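Gekidau desk arm add-on from Proltura – worth the money?

14 replies
3 shares

tabletop_hermit
Posted Jul 16, 2022

The pitch, for those who skipped the newsletter: Gekidau is a software plan for an arm you already own. You show it a chore, it learns the chore, you pay every month. Proltura sells it in two sizes. The small one covers 7 tasks. The big one says "unlimited," with a footnote longer than my lease.

I've been on the small plan since April. Setup took an afternoon and most of my vocabulary. My first task is putting desk stuff back where it belongs, and I'm keeping it dull: a mug and a marker on a butcher-block table.
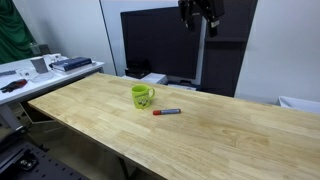 So far it's fine with the mug when the handle points to the right. Turn the handle away and it thinks for a while, like a man reading a menu in a language he claimed to speak. Out of my last 41 tries it got 34. I'd call that decent. My wife would call that seven more than she'd allow a waiter.

Markers are another story. It's fussy about anything lying flat, and the manual's advice is "improve lighting." I bought a lamp. It's a nice lamp.

Anybody on the big plan? Is it any smarter, or does it just have more room to be wrong in?

12 likes

corbel_and_sons
34 out of 41 isn't decent. If my dishwasher dropped one in six I'd have it hauled off. You're paying monthly to test their product for them.

9 likes

tabletop_hermit
Your dishwasher also doesn't go get the dishes. But sure, noted.

2 likes

Innes Niven
I'm on the big plan and it's the same brain. Same grasping, same pauses. What you get is more task slots and a support person who answers in a day instead of a week. Mine was very polite about not fixing anything.

On the flat stuff: go into the approach settings and slow down the last part of the descent. The default is way too eager. Pens got a lot better for me after that, and I never touched the lighting.

15 likes

tabletop_hermit
Where were you before the lamp

6 likes

mild_torque
Going to disagree with Innes a little. Slowing the descent helps, but then everything takes forever. I went to Vekar for that reason. It costs more up front and there's no monthly fee. The app looks like it was drawn on a napkin, but it picks up a pen.

4 likes

Innes Niven
Vekar picks up a pen if you teach it that pen. Switch brands and you start over. I had it for a month and sent it back. Gekidau at least carries over from one mug to the next.

3 likes

mild_torque
It does not start over. It asks for a few extra demos. I did them during a ball game.

1 like

corbel_and_sons
Two grown adults arguing over which subscription can lift a pen.

22 likes

pollyhedron
Can someone post what the table should look like at the start of a run? I keep getting "workspace not recognized" and my table has, I'll admit, a lot going on.

tabletop_hermit
What's on the side desk doesn't seem to bother it. Mine has a book, a cup and a glove over there and it has never complained. It's the main table it cares about. For the mug-only task I start with this and hit Learn:

1. Clear the big table down to the one thing you're teaching. Mug upright, near the middle, handle to the right. Gripper up high.
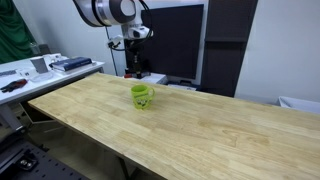

2. Hit Learn and wait for the chime. Don't lean on the table. It knows.

3. Do your demos and move the mug a few inches between each one. The guide asks for a foot, which got me nothing but error messages.

4. Save before you close the app. It will not ask.

8 likes

pollyhedron
Number 4 explains my whole spring. Thanks.

5 likes

mild_torque
Has anyone tried the Moncrieff fingertips with this? The listing says they're good for 1,000 grabs and I'd like to know who did the counting.

Innes Niven
I have a set. Grippy, but they shed. Swap them when you start finding little black crumbs in your coffee. I'm going to stay on the big plan until renewal and then drop to the small one, for what it's worth.

7 likes

corbel_and_sons
Crumbs in the coffee. Where do I sign up

11 likes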